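Last updated: November 14, 2022

Project report: our visit to the Bruvine open day

I signed up for this one late and I'm so glad I did! Our group of 14 went over to the Kinismont building to see the household robot people at work, and my part of the project was to write up the drawer demonstration (Paula Cârstea did the walking robots, see her section).

Silviu Cozma ran our session. He told us the team has recorded 1081 goes at opening and shutting drawers since April, and that a drawer is harder than it looks because you have to pull it straight or it sticks. I'd never thought about that in my life. He also said they like using old, ordinary furniture with things left on top, as that's what a real home is like – a can here, a jar on its side there, a bowl at the back.
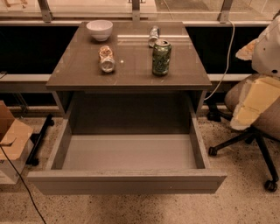
I asked what happens if the robot pulls too hard, and he said everything on top slides about, so they make it start slowly. We then got to guess how many goes out of 100 would work on a drawer it hadn't met before. I said 11 (mean of me, I know) and Paula was far kinder. Silviu wouldn't give us the answer until after lunch, and by then half of us had wandered off to the Urden stand for the free pens.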